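Home | Topics | Weather and Snow | Ask | Log in

Why does old snow melt faster than fresh snow at the same temperature?

Posted by Hemant Bhatt, December 2022
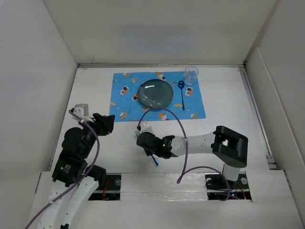 I keep a simple snow record behind my house, just a marked stake and a notebook. What I keep seeing is that a fresh layer can sit through two or three sunny days just above freezing and hardly drop, while the same depth of old snow in March will lose several inches in one afternoon. The air temperature in my notes is the same both times. I have no dust or soot problem that I know of, the nearest busy road is miles off, and the old snow looks clean to me when I dig into it.

I first thought it was only the higher sun in spring. That must be part of it, but I saw the same thing last winter within a single month. New snow on the north side of the stake held, and the older patch on the south side, where the wind had scraped the new stuff off, went down quickly. Is there something about the snow itself that changes? And is there anything I should be writing down besides depth and air temperature?

Doveo

Yes, the snow changes. New snow is made of very small crystals with a lot of edges. Light that goes into it gets bounced around and most of it comes back out. As the snow ages, the small grains disappear and the larger ones grow, and once there has been some melting and refreezing they get a lot bigger, like coarse sugar. Light travels farther through ice inside a large grain before it meets another surface, so more of it is absorbed. Clean fresh snow can send back nearly all the visible light that hits it. Old coarse snow sends back noticeably less, even when it is perfectly clean.

The part people miss is that most of this happens in the near infrared, which your eyes can't see. That is why your old snow still looks white. In visible light the difference between fine and coarse grains is small. In the infrared it is large, and a good share of the sun's energy is in that range.

It also feeds on itself. The snow absorbs more, warms up, the grains grow, and it absorbs more again. A few inches of new snow on top stops this for a while – your north side patch probably got that benefit, plus shade. The shade matters a lot in your comparison, so I would not put all of it down to grain size. If you want a fair test you need two patches with the same sun.

The other thing is cold stored in the pack. Snow that is at 20 degrees all the way down has to be warmed to 32 before it can lose much water. By March the pack is often at 32 from top to bottom, and then nearly all the heat goes straight into melting. New snow in January has to be warmed first. You can check this with a cheap probe thermometer pushed in at a few depths. Do it early in the morning and keep the probe out of the sun.

For your notebook I would add cloud cover, wind, snow temperature at two depths, and a short word for the grains (fine, medium, coarse). A hand lens and a dark card with a ruled grid are enough for that.

Clotex

its the sun angle. march sun is way stronger than january. same reason you get burned skiing in spring

Sandhu

Doveo covers the light side well, so I'll only add a few things about the stake.

Depth alone can fool you. Fresh fluffy snow settles without melting at all, and old dense snow can lose an inch that holds three or four times as much water as an inch of new snow. If you want to compare melt, you need the water content. Push a straight-sided tube down to the ground, lift out the core, and weigh it. Do it at least 8 feet from the stake so you don't disturb your depth reading, and move over a little each time.

Two more causes to keep in mind. Humid air near 40 degrees melts snow much faster than dry air at the same temperature, as moisture condensing on the surface gives up heat. In dry air some of the energy goes into evaporation. Wind makes either effect stronger. Your air temperature can match on two days while the melt is very different, so a humidity reading is worth having.

Also check the stake itself. A dark metal one warms in the sun and melts a little well around its base, and you end up reading the well. Paint it white, or read the snow level a foot or so to the side with a straight board laid across. I lost most of a season's numbers to this before I noticed – the readings were fine until February and then dropped too fast every clear day.

I wouldn't throw out your old notes. The dates of first bare ground are still good whatever the stake was doing.

Last updated: July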